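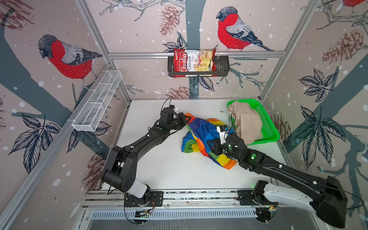 Dela Amoah wrote that the rinse aid is what keeps the towels from soaking anything up, and asked whether anyone had gone a full season without it.

Lists > Stovgate Home Laundry > Archive > May

This site uses cookies to remember your reading preferences. Accept / Manage

Re: [stovgate-laundry] Towels that won't absorb
Posted in May by Yaryna Chornovol

Dela, I have. I stopped using softener and rinse aid on anything cotton last fall and have not gone back. A few notes from that, and then a question of my own about color runs.

The first two or three washes made no difference that I could tell. Whatever is in the fibers takes a while to come out. What moved it along was a hot wash with half the normal powder and a cup of plain washing soda, then a second rinse with nothing added. After almost 46 loads I can say the bath towels are rougher to the touch and dry a person much faster. My kids complained for a week and then stopped.

The kitchen cloths were harder. They pick up cooking grease, and the grease does the same thing the softener does. I now soak those overnight in a bucket before they go in with anything else. If you wash them with the towels you will be back where you started.

On Thursday's thread – I mean the long one from before the list moved – Kwame Osei wrote:

> I bought the Premanine powder after it was mentioned here. It is fine
> on whites. On anything striped or printed I would be careful. I had a
> red band go into the white next to it on a beach towel, first wash,
> at 95 degrees. My own fault for the temperature but the label on the
> towel said it would take it. The second towel from the same pack I
> did at 62 and it came out clean. Our machine lets you set it by the
> degree, I know most don't.
>
> Also does anyone line dry in winter? My wife says they freeze and
> that this softens them. I have my doubts.

Kwame, I line dry until the first hard frost and then give up. The freezing does soften them a little but they still have to come inside to finish, and then the hallway is full of wet towels. Shaking each one hard before it goes on the line does more for the feel than the cold does. Six or seven good snaps, holding it by the short end.

About the red band. Reds and dark blues are the ones I would test. Wet a corner, press it with a white rag under a warm iron, and look at the rag. If there is color on it, wash that piece alone until there isn't. I would not trust salt or vinegar to set anything you bought already dyed. I tried both on a set of napkins and the water was just as pink the next time.

My question is about hard water. We are at 410 on the strip test out here past Irkness, and I suspect I am using far too much powder to make up for it. Salamatu Ofori said once that she puts the softening tablets in only every third load. Is that still working, and has the drum stayed clear of scale? I would like to cut back if I can.

Fuseini, I still have your drying rack. I can bring it to Akolgo next time I drive over.

Yaryna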